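Library and Archive Assistant (part-time, fixed term)

Alavar Reading Rooms
Posted 5/6/18

Alavar Reading Rooms is looking for a part-time assistant to help with the cataloguing and reshelving of the Sorrentino collection. The post is for 20 hours a week and runs until the end of December, with a possible extension if funding allows.

The collection came to us from a private house and holds around 260 boxes of books, pamphlets and letters. Most of it has never been listed. The person appointed will work with our librarian, Bijan Zamani, and will spend most of their time in the sorting room on the first floor.

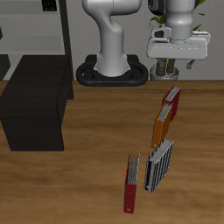
What the job involves

Unpacking boxes and checking the contents against the house inventory
Entering titles, authors and dates into our catalogue (training given)
Noting damage to bindings and pages, and setting aside anything that needs repair
Labelling and shelving finished items
Covering the front desk for one afternoon a week - this includes answering the phone and issuing readers' tickets

What we are looking for

You do not need a library qualification. We would like to hear from people who are careful with paper records, can type accurately and are happy to work alone for part of the day. Some knowledge of Italian would help with the letters but is not required. The job involves lifting and carrying boxes, and the older ones are dusty. Please tell us if you would need any changes to the way the work is done - we will do our best to arrange them.

Hours can be spread over three, four or five days, to be agreed at interview. We close for two weeks in August and you would be expected to take leave then. There is a staff kitchen and covered bicycle parking. We cannot offer a car parking space. 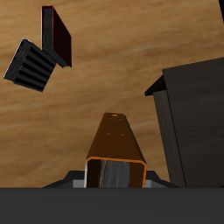
Wooden tabletop with a dark grey band along the bottom.

How to apply

Send a CV and a letter of no more than two pages to Bijan Zamani at 92 Sedamach Road, or hand them in at the front desk. Please give the names of two people who can provide a reference, one of whom should be a recent employer or tutor. Interviews will be held at the Reading Rooms and will include a short cataloguing exercise. Travel costs of up to £50 will be repaid on production of tickets.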